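Subject: Re: [skeltham-home] Pale table top, grain direction and finish
From: Iresha Gazi
Reply-to: skeltham-home list

Hello all,

Thank you for the answers in July. I copy the earlier message here, so people who joined later can follow.

> My question is about the big table in our shared workroom. The top is
> a light-coloured wood and the surface was oiled by the people who had
> it before. I would like to know if I should oil it again or change to
> a hard wax. Also, does it matter if I wipe across the grain? We use
> the table for sewing and for cutting paper, and sometimes for lunch.

I have now read all the replies two times. Most of you said to look first and buy later, and I think this is good advice.

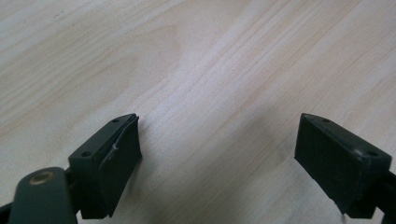 The grain has long soft lines that go on a diagonal, with wider wavy bands in one part that are a little more tan. My neighbour thinks it is ash. I don't want to say a name for it, as I was wrong about the shelves last year and some of you will remember this.

About the wiping: I did as the list told me and always followed the lines, with a cotton cloth and only a little soap. On a diagonal grain this feels strange to the arm at first — you want to go straight along the edge — but after a few days it is a habit.

Then I compared the two products that were suggested. The Plurnus oil is $98 for the large tin and I would use maybe one quarter of it. The Briketti wax is cheaper, but the shop has it only in a honey colour, and I am afraid it would make the table yellow. I like it pale. If someone has used the honey one on a pale wood, please write to me what happened after one year, not after one week.

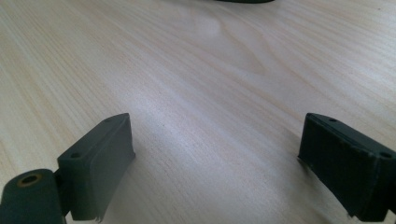 The shine is the other thing I would like to ask. In the middle the surface catches the light and it looks almost white there. When I sew with dark thread I don't mind it, but with white paper the glare makes my eyes tired by four in the afternoon. Would a matte finish help with this, or do I only need to move the table away from the window? Moving it is not so easy, it needs two people and the door is narrow.

I also asked at the Chowdhury hardware shop. The man there told me to wait 21 days between the last washing with soap and the new oil. This seems very long to me. Two of you wrote that overnight is enough. I will probably choose something in the middle, but if there is a real reason for the long waiting I would be glad to learn it.

For now the plan is no sanding. The top looks smooth, and I would be sorry to make a patch that has a different colour from the rest.

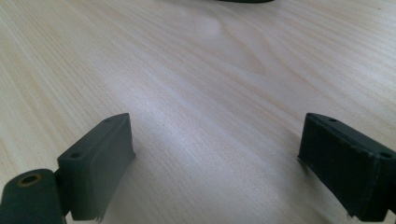 Filed under: Furniture care / Wood surfaces

Please reply to the list and not only to me, so the answers stay in the archive. I can lend my cotton cloths and the small scraper to anyone near Skeltham. I still have the grey felt pads too — they are the thick kind, for heavy legs.

With kind regards,
Iresha Gazi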